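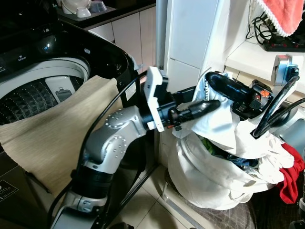
Residents' Forum > Stuvach Court > Shared Facilities
Topic: Laundry room charges from September

stuvach_office
Residents are advised that the charge for each wash will rise in September. The managing agent, Zorkby, has reviewed the water bill and finds that the present charge does not meet it. The room will continue to close at 11 p.m.

flat2_patwary
I wish to object. The lease provides for 2 months' written notice of any change in charges. A post on this forum is not written notice.

northstair
With respect to the previous poster, clause 2 allows notice "by any usual means". I consider the increase fair. The machines are old and use a great deal of water.

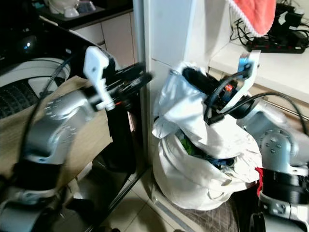

flat2_patwary
The clause refers to repairs only. I would also ask why £3,000 was moved out of the laundry fund last year.

stuvach_office
That sum was paid to Stisen for new drains. The invoice may be read at the office on request.

northstair
Thank you. May we have a copy by post?

flat2_patwary
I should like one also. My objection as to notice stands.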